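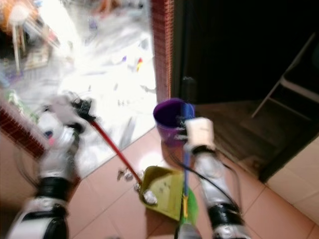

4 Aufstellen und Inbetriebnahme

Dieses Kapitel gilt für den Luftentfeuchter Kido 33 der Firma Fankhauser in der Ausführung mit Schlauchanschluss. Geräte ohne Schlauchanschluss werden nach Kapitel 5 in Betrieb genommen.

4.1 Standort vorbereiten

1. Wählen Sie eine ebene, tragfähige Fläche. Auf Teppich oder losen Matten darf das Gerät nicht betrieben werden.
2. Fegen Sie die Stellfläche und einen Streifen davor. Staub und Sandkörner werden sonst vom Lüfter angesaugt und setzen sich im Filter fest.
3. Halten Sie zur Wand hinter dem Gerät mindestens 33 cm Abstand. Nach oben müssen 53 cm frei bleiben.
4. Schließen Sie Fenster und Türen des Raums.

Hinweis: In frisch verputzten Räumen fällt in den ersten Wochen viel Feinstaub an. Kontrollieren Sie den Filter dort täglich (siehe 4.5).

VORSICHT
Das Gerät darf nur aufrecht transportiert werden. Wurde es liegend befördert, muss es vor dem ersten Einschalten 24 Stunden aufrecht stehen, damit das Öl in den Verdichter zurückfließt.

4.2 Wasserbehälter einsetzen

1. Ziehen Sie den Behälter an der Griffmulde nach vorn heraus.
2. Entfernen Sie die beiden Transportkeile und den Klebestreifen am Schwimmer.
3. Prüfen Sie, ob sich der Schwimmer von Hand leicht auf und ab bewegen lässt.
4. Schieben Sie den Behälter zurück, bis er hörbar einrastet. Die Anzeige BEHÄLTER erlischt erst, wenn das Gerät am Netz ist.

Bewahren Sie die Transportkeile auf. Sie werden bei jedem Umzug und für den Versand an den Kundendienst wieder gebraucht.

4.3 Ablaufschlauch anschließen (Dauerbetrieb)

Für den Dauerbetrieb wird das Wasser über einen Schlauch abgeleitet. Der Schlauch gehört nicht zum Lieferumfang. Geeignet sind die Schläuche der Reihe Bremthorpe mit Überwurfmutter, Länge höchstens 200 cm.

1. Schalten Sie das Gerät aus und ziehen Sie den Netzstecker.
2. Drehen Sie die Kappe an der Rückseite gegen den Uhrzeigersinn ab und nehmen Sie den Gummistopfen heraus.
3. Schrauben Sie die Überwurfmutter von Hand fest. Kein Werkzeug verwenden – das Gewinde ist aus Kunststoff.
4. Verlegen Sie den Schlauch mit durchgehendem Gefälle zum Bodenablauf. Knicke und Schlaufen vermeiden.
5. Gießen Sie ein Glas Wasser in die Auffangschale und prüfen Sie, ob es vollständig abläuft.

Hinweis: Auch bei angeschlossenem Schlauch muss der Wasserbehälter eingesetzt sein. Ohne Behälter läuft der Verdichter nicht an.

4.4 Erstes Einschalten

1. Stecken Sie den Netzstecker in eine geerdete Steckdose. Verlängerungskabel und Mehrfachsteckdosen sind nicht zulässig.
2. Drücken Sie EIN. Der Lüfter startet sofort, der Verdichter nach drei Minuten.
3. Stellen Sie mit den Pfeiltasten die gewünschte Luftfeuchte ein. Ab Werk sind 53 % vorgegeben.
4. Halten Sie beide Pfeiltasten fünf Sekunden gedrückt, um die Einstellung zu sperren. Entsperrt wird auf dieselbe Weise.

Die Leistungsaufnahme beträgt im Normalbetrieb 622 W. Während der automatischen Abtauung läuft nur der Lüfter, die Anzeige ABT blinkt. Das ist keine Störung.

Wer das Gerät mit der Steuerung Imudance betreibt, meldet es erst nach Schritt 3 dort an. Die Tastensperre muss dabei aufgehoben sein.

4.5 Filter prüfen und reinigen

Das Filtersymbol leuchtet nach über 200 Betriebsstunden auf. In staubigen Räumen früher nachsehen.

1. Gerät ausschalten, Netzstecker ziehen.
2. Filterrahmen seitlich herausziehen.
3. Filter absaugen oder mit lauwarmem Wasser ausspülen. Keine Lösungsmittel, keine Spülmaschine.
4. Filter im Schatten vollständig trocknen lassen und wieder einschieben.
5. Taste FILTER drei Sekunden drücken, um den Zähler zurückzusetzen.

VORSICHT
Die Lamellen hinter dem Filter sind scharfkantig. Nicht mit bloßen Händen berühren und nicht mit harten Bürsten reinigen.

4.6 Meldungen nach der Inbetriebnahme

E1 – Feuchtefühler liefert keinen Wert. Gerät zehn Minuten vom Netz trennen. Bleibt die Meldung bestehen, Kundendienst rufen.
E3 – Raumtemperatur unter 5 °C. Das Gerät läuft selbsttätig wieder an, sobald es wärmer ist.
E4 – Behälter voll oder nicht eingerastet. Bei Schlauchbetrieb zusätzlich den Ablauf nach 4.3 prüfen.

Redaktion: Domenica Aigner
Stand: 14. März 2026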